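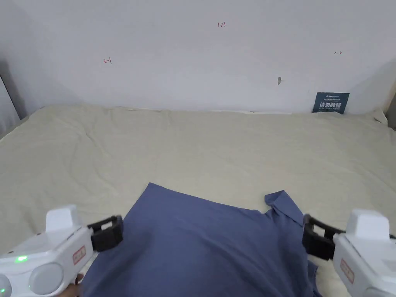
Kurnham Home Laundry began with ironing, and for the first two years ironing was all we did. Adebayo Akande had a board set up in his mother's dining room and a short list of neighbors who hated pressing their own work clothes, and he would pick up in the morning and bring everything back before supper. People kept asking him if he could wash the things too, and then if he could put them away, and before long he was standing in other people's bedrooms doing what we still do today. A good deal of our folding gets done on the customer's own bed, because it is nearly always the biggest flat surface in the house. A wrinkled cream sheet does no harm to a blue shirt, as long as you find the collar first and get it lying the right way before you worry about the sleeves.

Ekaette Akinola joined in the third year and brought some order to the place. She had spent a long time in hotel linens, and she taught all of us her way with a fitted sheet (it takes patience, and we will happily show you if you ask at the door!). She also started our household cards. Each home has one, and on it we write down how you like things: towels in thirds or in half, socks rolled or flat, T-shirts stacked or standing up in the drawer, whether the good pillowcases go on the bed or in the closet. If your grandmother folded dish towels a certain way and you'd like it kept up, tell us and it goes on the card.

These days we look after 315 households, with 9 of us going out on visits. A regular visit takes almost two hours. We strip the beds, wash and dry in your own machines, fold, put away, and make the beds up again before we leave. Shirts that need pressing are pressed right there if you have a board, or they go back with us to the shop on Abubakar Street, where Suleiman Ugwu runs the ironing room and keeps the radio on a little louder than the rest of us would choose. He is very particular about collars and cuffs, and we have all had a shirt handed back to us in our first month.

We keep our soaps plain. There is one unscented powder for nearly everything and a gentle liquid for wool, and if you have a favorite of your own on the shelf, we'll use that instead. Small mending is included too. Ebuka Afolabi carries a tin of buttons in his car and will sew one on while the dryer finishes.

New customers usually start with a single visit, and most like to be home for it, so we can walk through the closets together and fill in the card. After that you can leave a key with us or let us in yourself, whichever feels comfortable. December fills up early with guest rooms and tablecloths, so please call Ekaette well ahead if you have family coming. She's at the shop from 9 in the morning, and she likes a chat.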